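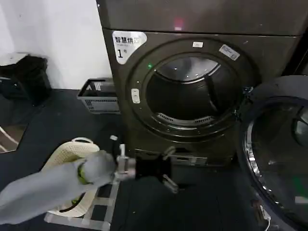

Fig. 4: Dryer no. 1, with the drum open.

Right, drying. I always start with the drum, so have a good look at the vent slots at the bottom and the baffle up the right-hand side. The baffle lifts the clothes and drops them through the warm air — pack the drum tight and they can't fall, so you get a damp lump in the middle.

For your October write-up, set the timer to 60 minutes and weigh the towels before and after. Grams please! Hand sheets to me or Hina Mengal.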